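Galería: los brazos llegan al taller de flores

16 de abril de 2025

Hikance prepara flor artificial para hoteles, oficinas y escaparates. Centros, ramos, arbolitos de mesa. 40 personas en plantilla, casi todas con las manos metidas en alambre y tijera desde hace años. En septiembre entraron los primeros brazos robóticos, montados por Wullora, y desde entonces en el taller se habla de poco más. Fuimos una mañana, preguntamos, apuntamos deprisa. Va lo que salió, con la foto hacia el final.

Lo que había antes

Todo a mano. Abrir cajas, separar tallos, enderezar hojas aplastadas del transporte, montar, repasar, embalar. Un pedido grande son 900 centros iguales y ahí es donde duelen las muñecas. Las compañeras de montaje lo dicen sin drama: la parte bonita es elegir, la parte mala es repetir lo mismo hasta la hora de comer.

La primera semana

Mal. Paradas cada poco, tallos doblados, una alarma que nadie sabía callar. El turno de tarde volvió a montar a mano para sacar un pedido de Prunov, que no podía esperar. Hubo bromas y también hubo caras largas. La empresa reunió a la gente dos días despues, tarde según casi todos, y puso por escrito que no habría despidos este año. El año que viene no sale en el papel, y eso se comenta en el café.

Quién hace qué ahora

Cambió el reparto. Un grupo pequeño pasó a preparar material para los brazos y a vigilar la célula. Otro sigue en montaje, con los encargos especiales - novias, escaparates de temporada, cosas raras que pide el cliente a última hora. El repaso final es humano y de momento nadie propone otra cosa. Para los del primer grupo hubo un curso de 15 horas, dentro de jornada (esto se peleó). Plus de 2.789 euros al año por el puesto nuevo. A los de montaje no les ha tocado nada y lo recuerdan cada vez que pueden.

El programa

Se llama Gape y vive en una pantalla junto al pasillo. Avisa cuando hay que cambiar material o cuando una pieza sale torcida. Al principio los avisos venían solo en inglés, ahora en castellano, con alguna traducción que da risa. Las veteranas apuntan los fallos en una libreta aparte, porque en Gape se borran al cerrar turno. Pidieron que eso se arregle. Siguen con la libreta.

La célula de flores

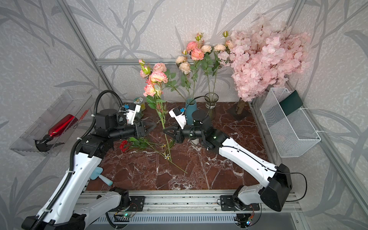

Foto: Hikance / taller de montaje

Dos brazos y una flor de tallo largo entre las pinzas, tipo clavel, rosa. Detrás, los jarrones y un ramo de rosas en tonos melocotón y salmón. Los tallos son lo difícil, nos dicen: finos, flexibles, cada uno cae como quiere. Una persona del taller los coge sin mirar. A los brazos hay que enseñarles.

Lo que se pide

Rotar el puesto de vigilancia, que ocho horas pendiente de una máquina cansan de otra manera. Curso para todo el mundo, tambien para quien sigue en montaje. Y que pregunten antes de traer la segunda célula, que ya se menciona por los pasillos - sin fecha, sin sitio y sin que se sepa de qué sección saldría la gente.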